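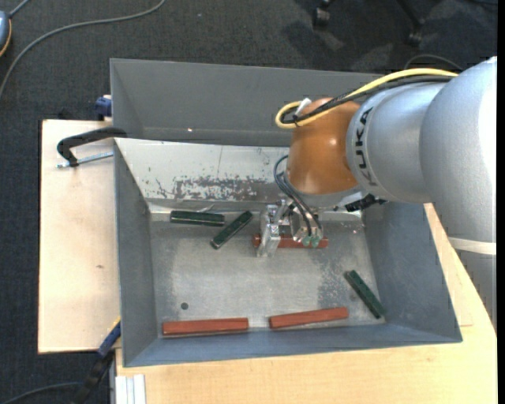 A metal bin with scratches on its bare floor and scuffs on its sloping panel.

Why Does Metal Get Scratched?

Look closely at an old spoon, a slide or a cookie sheet. You will probably find thin lines all over it. Those lines are scratches, and each one is a tiny groove.

A scratch happens when something hard is pushed across something softer. The hard thing plows up a little of the softer one. A steel nail can scratch a copper penny, but a penny will not do much to the nail.

Scientists compare how hard minerals are with the Mohs scale. Talc is at the bottom. You can crush it with a fingernail. Diamond is at the top, and only another diamond scratches it easily. Quartz is a 7. Sand has a lot of quartz in it, so sandy shoes are rough on floors.

Why do scratches look cloudy? Smooth metal sends light back in one direction, like a mirror. A scratched surface sends it in many directions, and the shine goes dull.

Try it
You need 2 old metal lids and a piece of sandpaper. Ask an adult first. Rub one lid 15 times. Leave the other alone. Hold both near a window and tilt them.

Words to know
Groove: a long, narrow cut
Mineral: a solid found in nature, such as quartz

Written by Hortensia Quispe
Updated 30 December 2022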